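3.2 Collecting the demonstrations

All demonstrations for the bouquet task were recorded at the same desk over one stretch of work in January. We kept the place as it was used from day to day and did not clear the neighboring desks. A policy trained against a plain backdrop in our earlier Nevier trials did poorly once other things stood near the target, and we wanted the clutter to be present in the data from the start.

Three demonstrators took part: Jonas Hämmerli, Ursina Leitner and Cyrill Steiner. Each had done at least 10 practice runs before any recording was kept. The demonstrator works from the near side of the table and has a tray of mixed small goods on the far side, with a round dark mat and a tall metallic cylinder to the left. The flowers are the hard part of the setup. Stems and petals move when touched, and they hide both the tray and the hands from some directions.

Hand position is taken from cubes printed with square black-and-white markers, which are fixed to the worn or held equipment. A fixed camera watches the whole workspace, and a second view comes from a wide-angle camera on the hand-held gripper tool. The two views are stored separately and matched by their time stamps in the Flomance recorder.

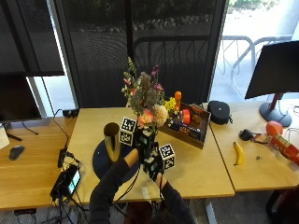
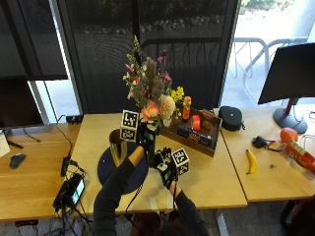
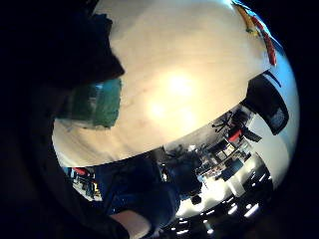 Figure 5. Collection at the bouquet desk. The first two views are from the fixed camera, the third is from the camera on the hand-held tool.

A run starts when the demonstrator says the word "go" and ends when both hands are back at the near edge of the table. We asked for a natural pace. Early on, Leitner tended to slow down near the flowers while Hämmerli did not, and we left this difference in the data. Speed was later evened out in software by resampling each run to a fixed number of steps, with the original timing kept in a side file.

In total we kept 843 runs. A run was dropped if no marker cube could be read for more than 13 frames in a row, or if the two recordings could not be lined up. Short gaps in the marker track were filled by straight-line interpolation. Most of the gaps came while a hand was behind the blooms – the same moments in which the tool camera is most useful, as it does not depend on the markers being seen from outside.

Labels were added afterward by Dwight Desjardins and Beat Steiner, working apart. Each run was split into reach, grasp, move and release. Where the two disagreed on a boundary, the earlier frame was used. Disagreement was largest for the start of the grasp, and we return to this in Section 5. The labeled runs were then converted to the Virkanow format, with one folder per demonstrator, so that a single person's data can be held out for testing.

We did not correct the lens distortion of the tool camera before training. Correcting it removed much of the outer part of the image, and in a small trial the policy did slightly worse without that part. The uncorrected images were scaled down and passed to the network as they were.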